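Okay, part two of my notes on teaching a policy from simulated yards. If you've got Bivach installed and the robot loads without complaining, you're ready!

**Step 1: Check the head view.** Start the yard world and drive the robot around by hand for a bit before you record anything. Look at the fence line, look at the grass, get a feel for how much the view changes when you turn (it's a lot).

**Step 2: Record your demos.** I did 120 of them for the egg basket task, all teleoperated, each one saved as its own Bastotis file. Go slow when the fingers get close to an egg — fast grabs taught my first policy some terrible manners. 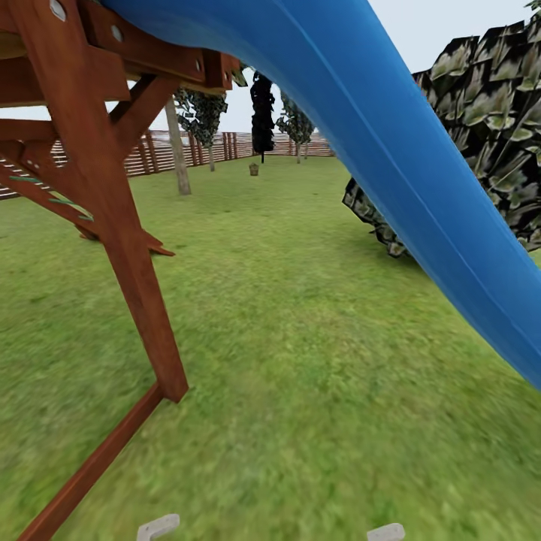
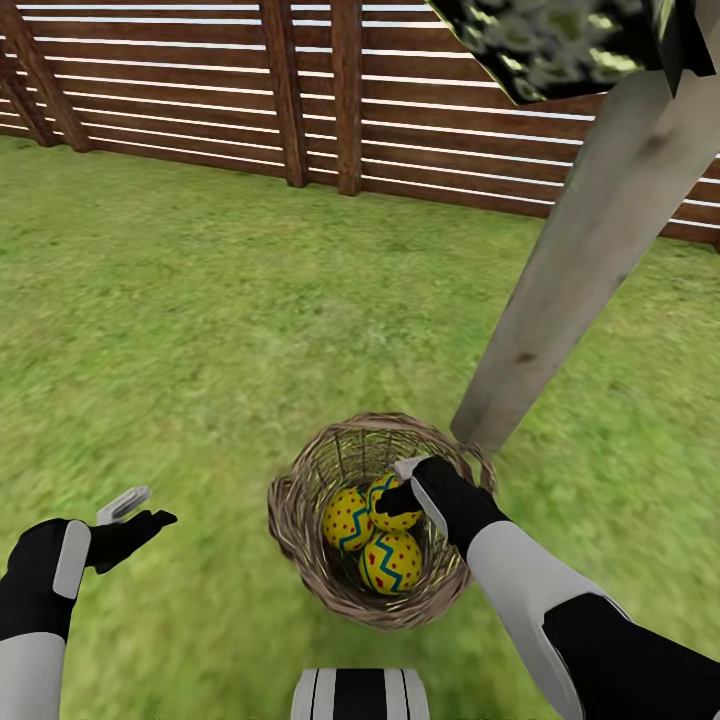
*Two views from the simulated yard: the playset and slide first, then the basket with the right gripper on an egg.*

**Step 3: Train.** Point the trainer at your demo folder and leave the learning rate alone. I saved a checkpoint every five epochs and kept number 124, which did better in my tests than the later ones.

**Step 4: Test with new start positions.** Ruby-Lee Harawira talked me into running 502 trials, and I'm glad she did, as my short test runs made the policy look far better than it was. Save the failed runs too — you'll want them for part three.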